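Marinescu goes back to bare skin and a berry lip for its spring show

Fashion house Marinescu has spent the last few seasons piling on the glitter, so it came as a lovely surprise to see its models step out for the new spring collection with freshly washed faces, brushed-up brows and a single stain of berry colour pressed into the middle of the lips.

The show was held in the old rope works at Fomidholm, a long, draughty building with tall windows all down one side, and the make-up was planned around the daylight that comes through them. There were no spotlights until the final walk. Anyone who has ever done their face in a dim bathroom and then caught sight of it in a car mirror will know what a brave decision that was.

The man behind the look is make-up artist Jailson Teixeira, who has worked with the house for nine years and has been responsible for some of its most talked-about faces, including the silver tears of two winters ago and those enormous feathered lashes that everybody tried at home (with mixed results, it must be said). This time he wanted to do very little, and to do it very well.

"I kept taking things away," he told us backstage, still holding a brush in each hand. "First the liner went, then the powder, then the mascara on the lower lashes. In the end I had skin, brows and a mouth, and I thought, well, that is a face, isn't it? Let's leave it alone."

Leaving it alone still took a fair bit of work. Each model sat for a long skin treatment before any colour came near her, beginning with a milky cleanser and a warm flannel, followed by a light moisturiser that was pressed in with the palms and given time to settle. Teixeira is very firm on the settling. He had his team put down their brushes and go off for a cup of tea while the cream sank in, and he would like the rest of us to do the same at home, or at least to get dressed and feed the cat before reaching for the foundation.

He is just as firm on drinking water, and asked the models to start early in the morning and keep sipping right up to the line-up.

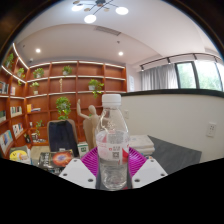

A clear plastic bottle with a white screw cap.

Foundation was used only where it was wanted, around the nose and under the eyes, and was tapped on with a fingertip until the edges disappeared. Freckles were left to show. Where a model had a small scar or a blemish, Teixeira asked whether she would like it covered, and several said they would rather it wasn't, so it stayed exactly as it was and looked perfectly at home.

Then came the lips. The berry shade is a new one from Kundard, which has been making colour for the Marinescu shows for four seasons now, and it will be sold as part of a small spring range under the name Tistska. It is a deep, slightly brownish pink, somewhere between a blackberry and a good strong cup of rosehip tea, and it comes as a thin liquid that dries to a stain. On the runway it was dabbed on in the centre of the lips and blurred outwards with a dry cotton bud, so that the models looked as if they had been picking fruit all afternoon and had not been terribly strict about what went into the basket.

According to Teixeira, the shade took 171 trial mixes to get right. The early ones were too purple in daylight, he said, and a whole batch in the middle looked wonderful in the bottle and quite poorly on an actual mouth. He tried most of them on himself first, walking up and down by the window of his studio and frightening the postman.

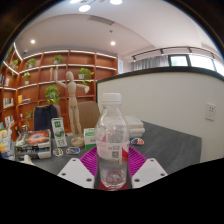
The same stain turned up on the cheeks as well, although you had to be near the front to notice it. One drop was mixed with moisturiser in the palm of the hand and patted high on the cheekbone, a little further back than most of us would think to put it, and a trace of what remained was swept across the bridge of the nose. It gave everyone the look of having just come in from a walk along the harbour, and in that building, with the wind getting in under the doors, some of it may well have been real.

Brows were combed straight up with clear gel and then gently flattened at the tail. Hair was parted in the centre and tucked behind the ears, which suited the wide collars and the soft, loose coats in oatmeal and pale green that made up most of the collection. Nails were short, buffed and bare.

Only the last seven models wore anything on their eyes, a wash of clear gloss across the lid that caught the light as they turned at the far end. It drew a little gasp from the benches, and quite right too, for it was very pretty. Teixeira does admit that it is no use at all for ordinary life, as it creeps into the crease within the hour and collects every bit of fluff in the room. For an evening out he suggests a touch of plain balm on the outer corner only, and a friend who will tell you when it has moved.

The Tistska range goes on sale in January and is made up of the berry stain, a clear brow gel and a tinted balm in two lighter shades. Kundard says the stain will be sold with a small blurring brush in the box, though Teixeira will be sticking with his cotton buds.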